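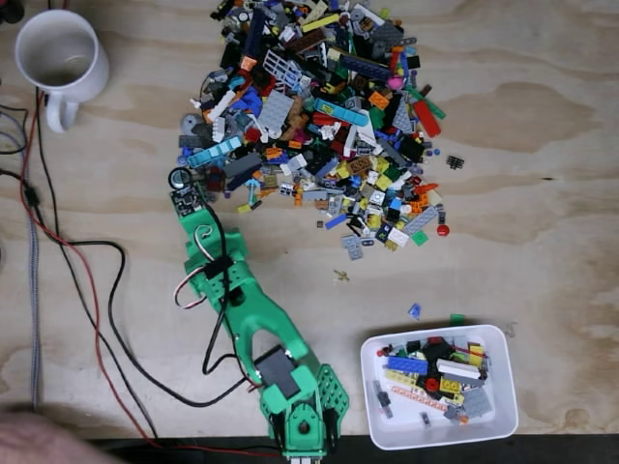

Telmo Ibarra wrote to say that the sorting had taken up most of his winter evenings, and that the question he most wanted answered was whether a mixed lot of second-hand LEGO was worth the money for a learning centre, or whether new sets would serve better. Similar enquiries have been received from several branches, and the Resources Office has therefore reviewed the Waaka Mixed Brick Lot, which is available to all centres through the supply list.

The lot was ordered in October in the ordinary way and paid for at the listed price. Waaka was not told that a review would be written.

What is supplied

The lot is sold by number of pieces. The delivery note gave a figure of 3,267, and the check on arrival came to 76 fewer. Waaka's terms allow for a difference of this size and no claim was made. The parts are unsorted and come without instructions. Bricks, plates, slopes, tiles and Technic beams are all mixed together, in a wide range of colours with a good deal of grey. Some larger parts are included, such as wedge plates and long bricks, and these proved popular with the younger groups.

Centres should not expect complete models. Nosipho Mokgethi spent two afternoons trying to match parts to old instruction booklets held in the library and was able to finish only one small vehicle. The lot is best treated as general building stock.

Condition

Waaka describes the bricks as washed and checked. Most were clean and gripped well. A small number of the white parts had yellowed, and 13 plates had visible tooth marks and were thrown away. No broken parts with sharp edges were found. Parts from other makers were few, although they were difficult to spot until a child tried to join them to something.

There was a faint smell of detergent on opening, which had gone by the following morning.

Sorting

The time needed for sorting is the main cost of the product and is not mentioned in the catalogue. Two members of staff tipped the whole lot on to a large table and worked through it in short sessions. The total came to 265 minutes of table time, spread over the better part of two weeks.

The first attempt, by colour, was abandoned. A single bin of grey parts is almost as hard to search as the original heap, and small parts sink to the bottom of it. Sorting by type was slower to begin with but much more useful afterwards. The categories finally adopted were bricks, plates, slopes, tiles, Technic, wheels and axles, figures and accessories, and a last bin for anything that did not belong elsewhere. Aroha Kerslake has asked that the last bin be kept small and emptied each term.

Plain plastic bins with open tops were found suitable. They should be shallow enough for the bottom to be reached without emptying them. Drawer units from Onent were also tried, but the drawers stick when full and the smallest size will not take a long brick. Centres that already own these units may wish to keep them for tiles and figures.

A bare, flat tabletop is recommended. A cloth was used on one occasion and small round parts were lost in the folds.

Use with groups

The sorted stock was used with three age groups during the term. The older children built freely and seldom asked for instructions. The younger children wanted doors, windows and wheels, of which the lot contains few, and a small supplement of these will be needed. Bronwyn Tamihana ran the sorting itself as an activity with her group, who enjoyed it, and recommends that some 400 pieces at a time is enough for one table.

The lot contains many small parts and must not be used in rooms open to children under three.

Value

The price per piece is well below that of new sets, even after the rejected parts are taken into account. Once staff time is included, the saving is modest for a small centre and considerable for a large one. Centres that want particular models for display should buy new.

Recommendation

The Waaka Mixed Brick Lot is approved for purchase by all centres with storage for at least eight bins. Orders should be sent to Rangi Kereama at the Resources Office, giving the name of the centre and the delivery address. Delivery took nine working days.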